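Home
Law Office Supplies
Hearing and Trial
Clolent Exhibit Case

Clolent Exhibit Case
Made by Corkik
Item 2566
In stock

The Clolent is a rolling case for lawyers and paralegals who still carry paper to court, and we're very fond of it. It holds a full set of exhibit binders standing up, spines facing you, so you can pull the one you want while the judge is waiting and put it back in the same spot. Anyone who has dug through a banker's box on the courtroom floor will see the point right away!

Ivana Troncoso designed it after years as a paralegal in an immigration practice, where one family's case could mean passports, tax returns, school letters, medical records and a stack of certified translations, all of it in order and all of it needed at once. She wanted the papers to arrive in the same order they left the office. The first version was a converted sample case with dividers cut by hand (it's still in our workshop, and people still borrow it). The Clolent keeps that layout and adds a lid that folds flat behind the case, so it doesn't stick out into the aisle.

What it holds

Nine standard letter-size binders, or eleven of the slim ones. The dividers lift out and go back in any of the slots, so you can mix sizes. There's a shallow tray on top for exhibit stickers, pens, a stapler and the court's copy of the witness list, and a zip pocket inside the lid that takes a laptop and its charger. Legal-size folders fit too, but only lying down, and you lose the tray when you do that. If your court still wants legal-size paper, have a look at the Jara, which is the same case built taller.

Getting it through the door

The case opens from the top and the front, so security staff can see inside without lifting everything out. I can't promise how any one courthouse will treat it, and some of the smaller ones have rules of their own about wheeled bags. Call the clerk if you haven't been there before.

The wheels are soft rubber and wonderfully quiet on stone floors. They're slower on carpet. The pull handle locks at two heights, and the lower one is good for stairs because you can grab it and the side strap together.

Labels

Each case comes with a sheet of spine labels and tab sets in letters and numbers. We print the letters past Z as AA, BB and so on, as many courts ask for, but check your local rules before you stick anything down! Blank tabs are in the packet as well. If you run out, the Jirnport refill pack has the same tabs on the same paper, and the template on our downloads page lines up with both.

Please don't put originals in the tray. It has no cover of its own, and a birth certificate that slides out on a courthouse ramp is a bad way to start the day. The lid pocket is the place for those.

Care

Wipe the outside with a damp cloth. The dividers can be washed by hand in the sink and left to air dry. If a wheel starts to pull to one side, turn the case over and look for thread or hair on the axle, which is nearly always the trouble. Replacement wheels come as a pair and go on with an ordinary screwdriver.

Changes to this item

Updated 6 February 2018: the case now ships with the wider side strap. Cases sent out in January have the older strap. It works fine, but the new one is so much kinder to your hand that we'll mail you one if you ask. Just give us the item number and the name on the order.

Questions we get

Does it lock? Yes, with a small key lock on the lid. It keeps the lid shut and keeps curious hands out during a recess, but it isn't a safe, so take client files with you when you leave the building.

Can I fly with it? It's too deep for most overhead bins when it's full. Ship the binders ahead if you can.

Can we have the firm's name on it? We'd love to do that. The plate goes on the front below the latch, and we'll send a proof before we engrave.
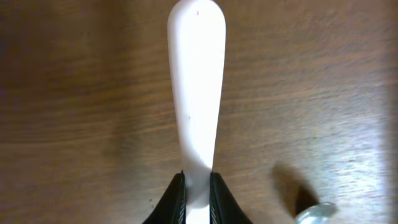
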